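큰글자 산문 총서 ‘럴튼로’ 11월 출간… 눈이 편한 책, 이번에는 소리 내어 읽기까지

출판사 서켈(Cirkell), 다섯 권 동시 발행
낭독 독서 모임 ‘살세도’도 같은 달 문 열어

보도자료
배포 즉시 보도 가능

큰글자 책을 꾸준히 펴내 온 출판사 서켈이 오는 11월 산문 총서 ‘럴튼로(Lultenlow)’를 선보인다. 글자만 키운 책에서 한 걸음 더 나아가 줄의 길이와 행간, 쪽의 여백, 종이의 색까지 처음부터 다시 짠 총서로, 다섯 권이 한꺼번에 나온다. 같은 달에는 총서를 함께 소리 내어 읽는 모임 ‘살세도(Salcedo)’도 서켈 사옥 1층에서 시작한다.

총서를 기획한 편집자 티틸라요 아킨올라(Titilayo Akinola)는 “교정지를 받아 들고 첫 장을 읽는데 숨이 편하게 쉬어지더라”며 “저는 원래 글자가 작은 책도 잘 읽는 편인데, 이 책은 그런 사람한테도 좋다. 그래서 더 신이 났다”고 말했다.

‘럴튼로’에 실리는 글은 모두 산문이다. 시장 골목을 걷는 이야기, 오래 기른 화분이 꽃을 피운 이야기, 기차를 잘못 탄 날의 이야기, 이사 간 집에서 처음 맞는 겨울 이야기까지, 한자리에서 한 편을 다 읽을 수 있는 길이의 글을 골랐다. 가장 짧은 글은 두 쪽, 긴 글도 차 한 잔이 식기 전에 끝난다. 편집부가 고르면서 가장 많이 한 말이 “이건 읽어 드리고 싶다”였다고 하니, 낭독 모임이 따라 나온 것도 자연스러운 일이다.

흰색이라고 다 같은 흰색이 아니다

이번 총서를 만들면서 편집부가 가장 오래 붙들고 있었던 것은 뜻밖에도 글자가 아닌 바탕이었다. 새하얀 종이는 검은 글자를 또렷하게 보여 주지만 조명 아래에서 오래 읽으면 눈이 부시다는 독자가 많았다. 반대로 노란 기가 강한 종이는 따뜻해 보이는 대신 저녁 불빛에서 글자와 바탕의 차이가 줄어든다. 편집부는 그 사이의 여러 색을 놓고 아침 창가, 한낮의 형광등, 밤의 스탠드 아래에서 번갈아 읽어 보았다.

본문 디자인을 맡은 에카에테 바발롤라(Ekaette Babalola)는 이 과정을 무척 즐거웠던 시간으로 기억한다. “같은 종이인데 오후가 되면 다른 종이가 됩니다. 벽도 그렇고 책상도 그렇고, 흰 면은 빛을 그대로 받아서 돌려주니까요. 요즘은 어디를 가도 벽 색깔부터 봅니다. 병이 났어요, 즐거운 병이!”

결국 선택된 것은 아주 옅은 회색이 섞인 미색지다. 표면을 매끈하게 누르지 않아 빛 반사가 적고, 뒷면의 글자가 비치지 않을 만큼 도톰하다. 두꺼워진 만큼 무게가 걱정이었지만 한 권에 담는 분량을 조절하고 판형의 세로를 조금 줄여, 누워서 들고 읽어도 손목이 버틸 만한 책이 되었다. 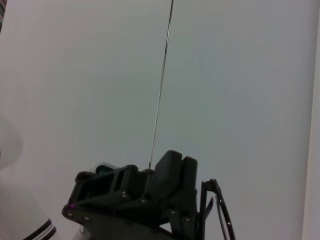
은은한 빛을 받은 연한 회백색 벽면. 위쪽이 조금 더 밝고 오른쪽 아래로 갈수록 차분한 회색을 띤다.

글줄은 짧게, 숨은 길게

큰글자 책을 읽는 독자들이 서켈에 보내온 편지에는 비슷한 이야기가 자주 나온다. 글자가 커서 좋기는 한데, 한 줄을 다 읽고 다음 줄로 넘어갈 때 자꾸 같은 줄을 다시 읽게 된다는 것이다. 글자를 키우면서 줄의 길이와 행간을 그대로 두면 생기는 문제다.

‘럴튼로’는 한 줄의 길이를 줄이고 행간을 넉넉히 벌렸다. 문단이 바뀌는 곳에는 반 줄의 여백을 더 두었고, 낱말 중간에서 줄이 바뀌는 일이 없도록 왼쪽만 맞추어 짰다. 오른쪽 끝이 들쭉날쭉해 보이는 대신 낱말 사이의 간격이 늘 일정하다. 쪽 번호는 바깥쪽 아래 모서리에 크게 넣었고, 각 편의 제목은 왼쪽 면에서만 시작한다. 책갈피 끈은 두 개를 달았다. 하나는 읽던 곳에, 하나는 다시 읽고 싶은 곳에 꽂아 두시라는 뜻이다.

본문 서체로는 ‘프렐라(Prella)’를 골랐다. 받침이 많은 글자도 속공간이 막히지 않고, ‘ㅎ’과 ‘ㅊ’의 윗부분이 분명하게 구별된다. 바발롤라는 “‘흙’이나 ‘몫’ 같은 글자를 크게 찍어 놓고 한참 들여다봤다”며 “받침까지 시원하게 보이는 것을 확인하고는 다 같이 박수를 쳤다”고 전했다.

따옴표와 쉼표도 손을 보았다. 대화가 많은 글에서는 누가 말을 시작하고 끝냈는지가 한눈에 들어와야 하는데, 작은 따옴표는 큰 글자 사이에서 오히려 잘 안 보일 때가 있다. 총서에서는 문장부호를 글자에 맞추어 조금 더 굵게 다듬었고, 말줄임표 뒤에는 반드시 한 칸을 비웠다.

다섯 권을 소개합니다

첫째 권 《골목의 아침》은 가게 문을 여는 사람들의 이야기다. 빵집과 철물점, 세탁소, 생선 가게의 하루가 시작되는 모습을 담았다. 다섯 권 가운데 가장 밝고 소리도 가장 많이 들리는 책이다. 셔터 올라가는 소리, 물 뿌리는 소리, 옆 가게와 나누는 인사.

둘째 권 《느린 열차》는 여행 산문집이다. 멀리 가는 이야기보다 가다가 내린 이야기가 많다. 역 앞 국숫집에서 만난 사람에게 길을 묻다가 저녁까지 얻어먹고 온 사연은 편집부에서 가장 여러 번 돌려 읽은 글이다.

셋째 권 《화분 옆자리》는 식물과 함께 사는 사람들의 글을 모았다. 키우는 법을 알려 주는 책은 아니어서 물을 언제 주라는 말은 거의 나오지 않는다. 대신 죽은 줄 알았던 줄기에서 새순이 올라온 날 누구에게 먼저 전화를 걸었는지가 나온다.

넷째 권 《부엌에서 쓴 편지》는 음식을 둘러싼 편지 모음이다. 딸에게, 옛 친구에게, 이름을 모르는 이웃에게 보낸 편지가 섞여 있다. 편지마다 첫 줄의 인사말이 달라서 소리 내어 읽는 맛이 특히 좋다.

다섯째 권 《겨울에 읽는 긴 글》은 418쪽으로 총서에서 가장 두껍다. 제목 그대로 긴 글을 좋아하는 독자를 위한 책으로, 펼친 면이 평평하게 눕는 제본을 써서 책상에 올려 두고 두 손을 놓은 채 읽을 수 있다. 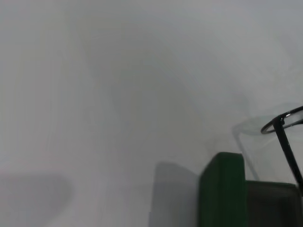

밝은 회백색 면. 농담의 차이가 거의 없고 왼쪽 아래에 흐릿한 회색 그림자가 놓여 있다.

함께 소리 내어 읽는 모임 ‘살세도’

총서와 나란히 시작하는 ‘살세도’는 책을 미리 읽어 올 필요가 없는 독서 모임이다. 둘러앉아 그 자리에서 책을 펴고, 한 사람이 한 쪽씩 소리 내어 읽는다. 읽고 싶지 않은 날에는 듣기만 해도 된다. 다음 사람에게 책을 넘기며 고개를 끄덕이면 그것으로 충분하다.

모임은 오전 10시와 오후 3시에 열린다. 오전 모임에서는 짧은 글을 두세 편 읽고, 오후 모임에서는 한 편을 천천히 읽은 뒤 차를 마신다. 토론 주제를 정해 두지는 않는다. 지난 시범 모임에서는 생선 가게 이야기를 읽다가 각자 기억하는 시장 풍경으로 이야기가 번져, 정해진 시간을 훌쩍 넘겨서야 자리가 끝났다.

아킨올라는 그날 이야기를 하며 내내 들떠 있었다. “한 어르신이 사투리가 나오는 대목을 읽으셨는데, 저희가 눈으로 읽을 때는 몰랐던 가락이 있더라고요. 다들 웃고, 한 번만 더 읽어 달라고 조르고. 교정볼 때 그 문장을 표준어로 고칠까 말까 고민했거든요. 안 고치길 정말 잘했어요!”

시범 모임에서 나온 의견은 책에도 곧바로 반영됐다. 읽다가 쪽이 바뀌는 곳에서 문장이 끊기면 다음 사람이 이어받기 어렵다는 말이 나왔고, 편집부는 그 뒤 본문 전체를 다시 흘려 되도록 쪽 끝에서 문장이 마무리되게 했다. 물론 모든 쪽이 그렇게 되지는 않았다. 긴 문장을 사랑하는 필자들이 있기 때문인데, 편집부는 그 문장들을 자르지 않기로 했다.

자리에는 두 가지 높이의 의자와 기울기를 바꿀 수 있는 독서대를 준비한다. 평소 쓰는 안경이나 돋보기가 있으면 챙겨 오는 것이 좋다. 큰글자 책이라고 해서 안경을 꼭 벗어야 하는 것은 아니고, 자기 눈에 익은 안경을 쓰고 읽을 때 가장 오래 즐길 수 있다. 책상 위에 안경과 안경집을 편하게 내려놓을 수 있도록 한 사람 앞의 자리도 넓게 잡는다.

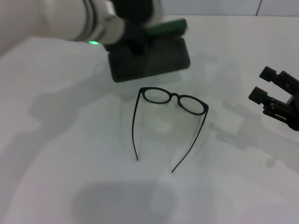 참가 및 구입 안내

‘럴튼로’는 11월부터 전국 서점과 서켈 누리집에서 만날 수 있다. 권별로 따로 살 수 있고, 다섯 권을 한 상자에 담은 묶음은 첫 인쇄에 한해 300세트를 제작한다. 상자는 책등이 보이게 앞이 트인 형태이며, 권마다 책등의 색이 달라 멀리서도 찾는 책을 알아볼 수 있다. 권 번호도 책등 위쪽에 큼직하게 찍었다.

도서관과 복지관, 동네 책방에서는 낭독 모임용 꾸러미를 신청할 수 있다. 꾸러미에는 같은 책 여러 부와 진행 안내지가 들어 있다. 안내지는 한 장짜리다. 자리를 어떻게 놓으면 서로의 목소리가 잘 들리는지, 한 번에 몇 쪽쯤 읽으면 목이 편한지, 처음 온 사람에게 어떻게 책을 건네면 좋은지를 적었다. 모임 이름은 마음대로 붙여도 된다.

‘살세도’ 참가는 무료이고 전화나 방문으로 신청한다. 혼자 오기 쑥스러운 분은 가족이나 친구와 함께 와도 좋다. 휠체어로 드나들 수 있으며, 보청기를 쓰는 분은 신청할 때 말씀해 주시면 읽는 사람과 가까운 자리를 마련해 드린다. 읽을 책은 모두 모임 자리에 준비되어 있다.

낭독을 녹음해 나누자는 제안도 들어와 있다. 서켈은 필자들의 동의를 구하는 중이며, 허락을 받은 글부터 차례로 누리집에 올릴 계획이다. 전문 성우의 녹음과 모임 참가자의 녹음을 함께 싣는 방안을 살피고 있고, 참가자의 목소리는 본인이 원할 때만 공개한다.

다음 총서에 실을 산문도 벌써 모으고 있다. 글을 써 본 경험은 묻지 않는다. 손으로 쓴 원고도 받으며, 편집부가 옮겨 적은 뒤 필자에게 큰 글자로 뽑은 교정지를 보내 드린다. 바발롤라는 “손글씨 원고가 오면 제일 먼저 뜯어본다”며 “줄 간격이 넓은 분도 있고 종이 끝까지 꽉 채우는 분도 있는데, 그걸 보면 책을 어떻게 짜야 할지 그림이 그려진다”고 했다.

서켈에 대하여

서켈은 큰글자 산문과 소설을 펴내는 출판사다. 편집자와 디자이너가 원고를 고르는 단계부터 함께 일하며, 새 책을 낼 때마다 독자들과 교정지를 나누어 읽는다. 독자 편지에는 손편지로 답장한다.

취재 문의
서켈 편집부 티틸라요 아킨올라
표지와 본문 견본, 다섯 권의 차례, 필자 소개 자료는 요청하시는 대로 보내 드립니다. 시범 낭독 모임 취재를 원하시는 매체는 참가자 좌석 배치를 위해 미리 연락해 주시기 바랍니다.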